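3.2 Setting up and looking after the cell

We call the cell Jellcombe, and most of this section is about keeping it boring. It's one round table, one appliance, and a pair of hand-held Drernard grippers, each with a printed marker cube that tells the tracker where the tool is. I check both cubes before anything else, because a cube that has crept on its mount spoils a whole batch of recordings and you don't find out until later (ask me how I know!). The routine takes me 14 minutes when the cables behave.
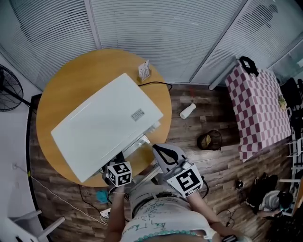 Figure 4. Operator at the Jellcombe cell with both grippers, marker cubes attached.

The appliance sits at an angle on the table, and we left it that way on purpose – square to the edge, the operator's wrists kept hiding the cubes from the overhead view. Power runs to a strip on the floor. I'd like it taped down properly one day.

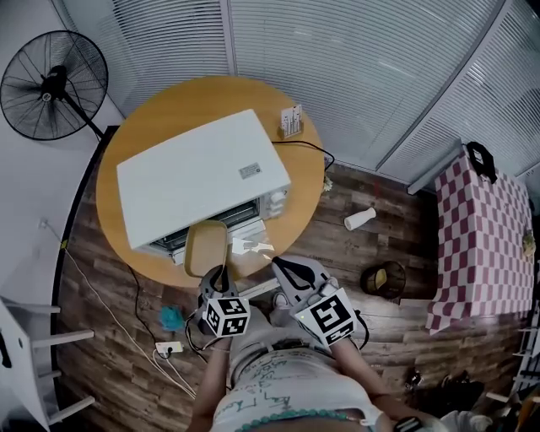

Calibration is the part I fuss over most. I run the Gowda script with the grippers held still, then move each one slowly through its working range and look for jumps in the pose. After that comes a dry run at the oven, with the door down and the tan tray in front of it, which brings both tools close together right where tracking tends to get shaky. If the error goes over 4 mm, I reseat the cube and start again. We logged 16 reseats between September and 28th February, nearly all of them on the right-hand tool.

Finger pads are the other wear item. I swap them every 100 grasps, even when they look fine, and wipe the new ones with a lint-free cloth before they go on.

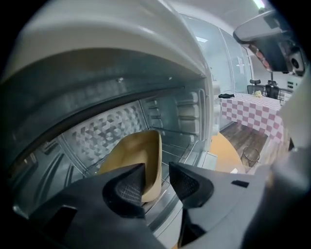
Trarnasmont wrote back on our draft that a fixed swap interval was wasteful and that we should measure slip and change the pads only once it starts to climb. Fair point, and we may well try it – but slip has to be measured on every single grasp for that to work, and our logger doesn't do it yet.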